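Garnar Help Desk
Ticket 1144
Subject: Pale patch on brown Tendska top, comes and goes
Product: Tendska work table, brown top. Morkero desk lamp, white.
Opened by: Chie Fujimoto
Handled by: Kohei Tamura
Opened: Apr 14, 2021
Status: Closed, one part on order

Problem as reported

We have a brown Tendska top with a pale patch on it. It looks like the finish has worn thin or something was spilled and left a bloom. It is whitish gray, more or less round, with no hard edge. I wiped it with a damp cloth and it looked the same afterward. Junpei Sekiguchi used a bit of dish soap on it and got the same result. When I came back after lunch I could not find the patch where I remembered it, and then I saw one like it farther over. I would like to know if this is a finish fault and if the top is still covered.

There are also some small dark marks, which may be a separate thing.

The small block sits close to one of the pale spots.
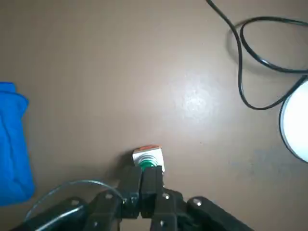
Pale patch up and to the right of the small block. Rest of the top looks even apart from faint streaks.

First reply (Kohei Tamura)

Hello Chie, thanks for the details. A few questions before I open a claim:

1. Is the patch there with all the lights off and daylight only?
2. If you keep your eyes on the patch and step sideways, does it move with you?
3. Can you feel a difference with a fingertip, such as a rough or sticky area?
4. What has been used to clean the top in the past? Please include anything with wax or silicone in it.

The Tendska finish looks matte but it has a slight gloss to it. Overhead light will reflect off it as a soft spot. A worn area stays where it is and keeps the same outline. Please don't use any more soap or polish until we know which one you have.

Answers from customer

1. With the ceiling lights off there is no round patch. There is still a wide bright area on one side when the desk lamp is on.
2. Yes, it moves. I felt a little silly, but yes.
3. Smooth all over. I can feel a couple of the small dark marks.
4. Damp cloth normally. Junpei thinks there was a spray polish used in November but the can is gone, so I can't tell you what was in it.

The lamp is a Morkero with the white round base. It stays on most of the day. We usually leave a folded blue towel on the table as well, and I moved that and checked under it. The brown is the same color underneath.

Kohei's notes

Two sources of light, so two effects. The round patch goes away with the ceiling lights and moves with the viewer. That is a reflection. The wide bright area goes with the desk lamp.

The shadows help here. On this top the small white cube with the green disk throws a long dark shadow down and to the left, and the lamp is at the upper right. The washed-out area is on the lamp's side. Going down toward the near half and over to the left, the brown gets darker and warmer again. I don't see an outline in the bright part that would suggest a damaged finish.

The specks are real. There are a few tiny dark flecks below the bright area and to the right of it, with some scuffs and small marks scattered elsewhere. They show up more because the light comes in from the side.

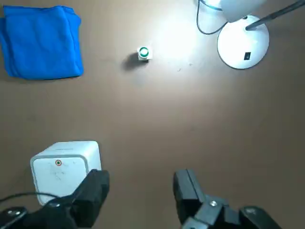 Steps given to customer

Step 1. Turn off the desk lamp and the ceiling lights. Look at the top in daylight, from both long sides. If you find any pale area that stays put, mark its edge with low-tack tape and stop there.

Step 2. Take everything off the part of the table you are checking, including the towel and the small pieces. Lift them. Dragging a hard piece with grit under it is the usual cause of fine scuffs on this finish.

Step 3. Brush off loose specks with a dry, soft cloth. Use a clean side for each pass.

Step 4. For specks that don't move, lay a cloth dampened with plain warm water over them for 30 seconds, then wipe once. Do not scrape with a blade or a card.

Step 5. Dry the top and let it stand for 60 minutes before judging the color.

Step 6. Put the lamp back and try its head lower and turned away from where you sit. Check the bright area again from your normal seat.

Step 7. While the lamp is off, look along the whole cord for nicks or flattened spots.

Customer, after steps 1 to 5

Nothing stayed put in daylight, so no tape was needed. Most of the specks came off dry. Two needed the wet cloth. One near the front edge is still there and I think it is a small chip, or maybe a burn from before my time. It is smaller than a grain of rice and I am not going to worry about it.

The scuffs are still there and I can only see them when I get my head down low.

I did have some trouble with step 6. With the head lower, the light makes a bright pool on the table right around the base, and the far end gets less of it. Toshio Sekiguchi likes it that way. I would prefer it more even.

On step 7, the cord comes out of the back of the base, makes some loose loops next to it and then runs across the table to the right, toward the shelf. I never gave it much thought.
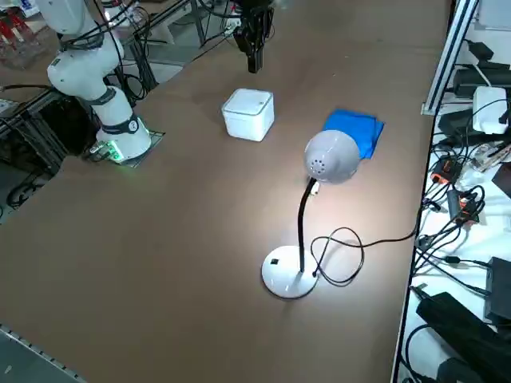

I found no cuts in it, but there is one flat spot where I think something heavy was put down on it. The lamp works and doesn't flicker. Should I be using it like this? I would also like to get the cord off the table if there is a longer one, or some kind of clip.

Second reply (Kohei Tamura)

Please unplug the lamp until the cord has been replaced. A flat spot can mean the wires inside are pinched even if the outside is whole. The Morkero cord can be swapped by the dealer. Espinoza does this for us in your area and they keep the parts. Ask for part 69, the longer cord. It comes with two stick-on clips for the underside of a table. Wipe the underside dry before you press the clips on and don't hang the cord from them the same day.

For more even light, raise the head again and move the base farther back. You will get some of the wide bright area back, but it does no harm to the top.

On the finish: I am recording this as no fault found. The scuffs are wear and are not covered. The one chip can be filled with a brown wax stick if it bothers you. Test the color on the underside first.

Customer

Thank you. Lamp is unplugged. Espinoza say the cord has to be ordered. Kaede Nomura will take the lamp over when it arrives, so please put her down as the second contact.

One more question. Can we put a mat on the table to cut the reflection from the ceiling lights?

Third reply (Kohei Tamura)

Yes. Felt or plain cotton is fine. Avoid rubber or soft vinyl, as some of those leave a stain on this finish that will not come out. Lift the mat now and then and wipe under it. Kaede is added as a contact.

Resolution

Pale patch: reflection of ceiling lights. No repair.
Wide bright area: desk lamp. No repair.
Specks: cleaned off, one small mark remains, customer accepts.
Lamp cord: flat spot found by customer. Lamp out of use, part 69 on order through Espinoza.
Finish claim: not opened.

Ticket closed by Kohei Tamura. Reply to this message to reopen it if the cord has not arrived or if a pale area shows up in daylight.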